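News > Community > Pikstead

Cloth folding moves to Thursdays as Pikstead box scheme grows
By Nana Essien
June, 4.15pm

The Pikstead cloth scheme has changed its folding day. Sessions now run on Thursday afternoons, in the side room at Jovisham Hall, after the Monday slot clashed once too often with the choir.

The scheme packs soft cleaning cloths into lidded boxes for households, day centres and the two primary schools on the Stanovwood side of town. Last year it sent out 2,782 cloths. This year's total already stands at 690, with the busy months still to come.

Work is simple enough. Cloth up, top edge rolled over, fold down to a bundle, into the box. Clear plastic boxes again this time, so people can see what is in them without taking the lid off - a request from the day centres, who were fed up with opening the wrong ones.
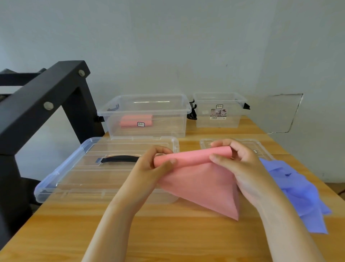

Do you need to book a place at the table?

Just turn up, any time between 2pm and 4pm. Under-16s should bring an adult.

Rolling is new. Until the spring everything was folded flat in quarters, and the stacks slid about in the van and arrived in a heap. A rolled bundle stays put better, says organiser Donati, though it is slower to do and a few of the regulars have grumbled. "You get quicker by the second week," she told the Post. "I was hopeless at it to begin with."

The cloths come out of the sack in one big tangle, corners everywhere, and most of the afternoon goes on seperating them. The tip from the old hands is to lift one out by its top corners, let it hang, then smooth it before making any fold at all. Thin ones crease if you rush.

Pink is the main colour for now. More blue is on order for the schools, who want to keep classroom cloths and kitchen cloths apart. No date yet.
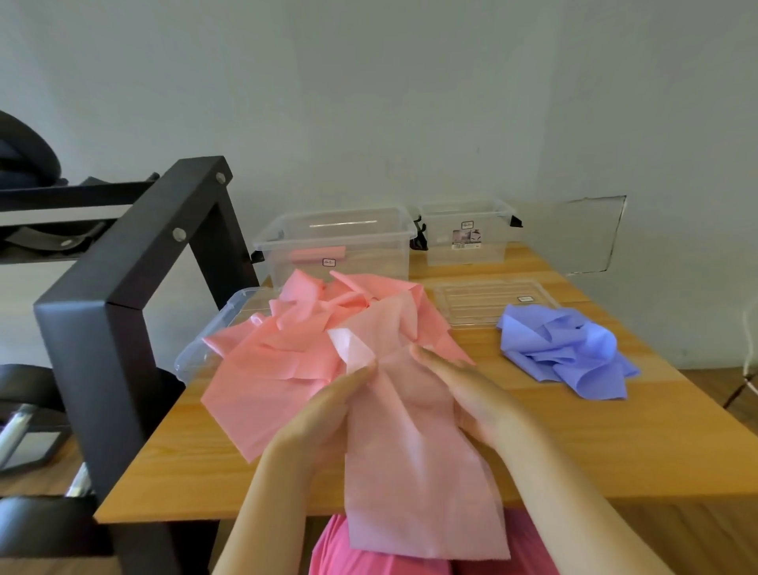 Boxes wanted

The scheme is short of boxes, not cloths. Clear plastic with a clip-on lid is best, any size up to a shoe box or a bit over. Old price labels are fine, they can be be soaked off later. Cracked lids are no good - dust gets in.

Stanovwood library is taking them at the front desk during opening hours. Please keep each lid with its own box, as odd ones from last autumn are still sitting in the Jovisham cupboard.

The next delivery round has 504 cloths to go out and is due to leave at the end of the month. Drivers are sorted for 3 of the routes. The Mill Lane one is still open, mornings only, own car needed, petrol paid. Names to the hall office.

Tea is provided at the sessions, biscuits if someone brings them. Parking is at the back, the front bays are for the surgery.

Contact the newsdesk | © Pikstead Post | Back to top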